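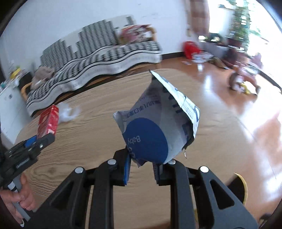

Wadberg Open Day: Is a Tidy Apartment Worth the Drive?

I went to the Wadberg open day on a Tuesday in August expecting to be sold something, and I was not disappointed on that front. The place bills itself as a home care and housekeeping center. It has 4000 square feet of showroom, a training wing, and a parking lot too small for either. I drove 133 miles to get there.

The first hour was a talk. The Lawal method, as they call it, is a way of clearing a room by type of waste: wrappers first, then tissues, then bags, then whatever is left. I have been doing this for years without a method. The handout says a household handles 691 pieces of packaging in a season, and when I asked whose household that was, I was told it was "a typical one." Fine.

After that we were let into the practice rooms, which was the part I had come for. I will say they use real trash. Baby product pouches with Chinese printing, crumpled foil, plastic bags, the stuff that collects in any house with a small child in it. I have seen too many of these demonstrations done with three clean sheets of paper, so credit where it is due.

Foil pouches get a whole section in the Truvon workbook. You are supposed to press them flat before they go in the bin so they take up less space. I tried it at home later with a coffee bag and it sprang back open before I had the lid down. Maybe mine was the wrong kind.

The bins are another matter.
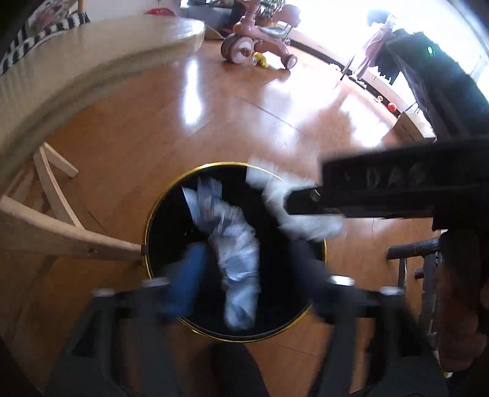 A round black bin with a gold-colored rim looks very nice on a honey-brown wood floor, and I can see why somebody picked it for a showroom. I would not pick it for a family. One plastic bag goes a long way toward filling a bin like that, especially if it has been twisted up and dropped in any old way. I asked about larger sizes and was pointed to the Skituvov catalog, which has 1416 items in it and an index I could not make sense of.

The floors were shiny everywhere I went. I asked what they use on them and got two different answers from two different people, one of which was "just water." I don't believe that one.

Lunch was extra. The sandwiches were small and the coffee was good.

Would I go again? Not for the talk. The practice rooms are worth an hour if you live nearby, and you can skip the gift shop. Parking is free if you get there before nine.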